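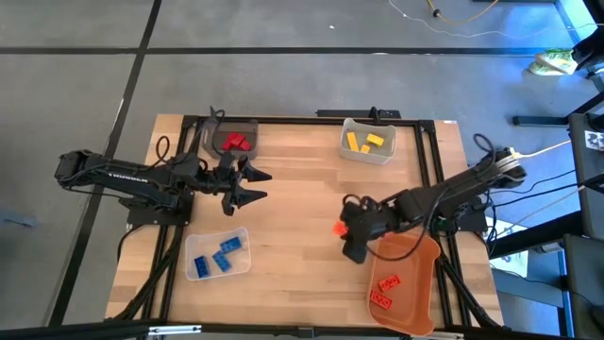

How often should big building bricks be checked and washed?

Once a week is plenty for bricks that get handled every day, with a quick look-over each time they go back in their bins. Anything that has been in a mouth gets washed the same day.

Building brick checklist, Stokville play library
Filled in by Precious Swanepoel, Feb 27, 2024
Comments in my usual rambling style, sorry Rodica!

1. Bins
Rims smooth, no cracks at the corners, nothing sticky in the bottom: OK
Comment: I ran a thumb around every rim, which is still the best test I know. One had a little burr near the corner and I took it down with the fine sandpaper from the drawer. Please don't stack them full - the weight goes straight onto the rims and that's how we lost the old set in April.

2. Bricks, general condition
No splits, chewed edges or sharp mold lines: OK, see comment
Comment: They really are holding up beautifully, considering how many little hands they go through on the Govham loans. I like to spread them out instead of peering into a bin, and I turn each one over, as the underside is where a split starts and where the crumbs go to live.
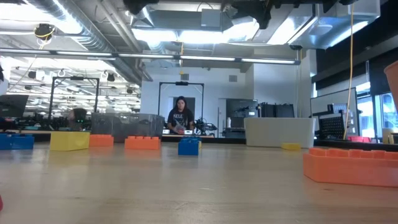 Bricks out on the tabletop, in blue, yellow and orange.

3. Studs
Firm, round, no cracks where they meet the top: OK
Comment: Press down on the corner studs especially. Yolandi Radebe asked me whether light scratches count and they don't, we would have no bricks left at all if they did. A white stress mark is another matter. Put that one aside and test it again next week, and if the mark has grown, out it goes.

4. Fit
Bricks go together and come apart without a fight: one to watch
Comment: There's a yellow one that grips like anything once it's on. I worked it on and off for a while and it eased a bit, so I've left it in for now. Ognjen, if you get a minute, would you try it too? Your thumbs are stronger than mine.

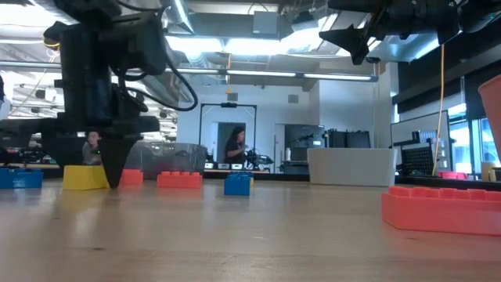

Item 5, tabletop: yellow, blue and reddish blocks on the light wood.

5. Table surface
No splinters, no raised edges, wiped down: OK
Comment: Damp cloth, then a dry one, and go with the grain. I used the mild soap from Pillay and it left no smell, which was my complaint about the last one. Check the edges with a cloth as well as your hand - it snags on a splinter long before you'd feel it.

6. Color and clarity
No cloudy patches, no flaking, no deep staining: OK
Comment: Hold a brick up toward the window and look at the walls, taking your time over the thinner parts.
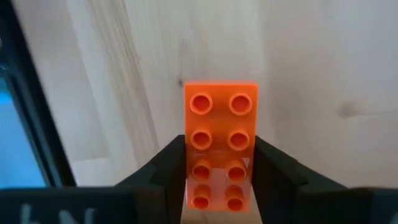

Any fine line that stays put when you tilt the brick is worth a second look, while one that slides around is only a reflection. It took me an embarrassingly long time to learn that, and I must have thrown out some perfectly good bricks in the meantime.

7. Washing
Warm soapy water, rinsed, air dried stud side up then flipped: to do
Comment: Xolani Van Wyk has offered to do this batch. Leave them overnight on the rack, please, water hides inside the hollows.

Result: pass, with the tight yellow brick to be tried again at the next check.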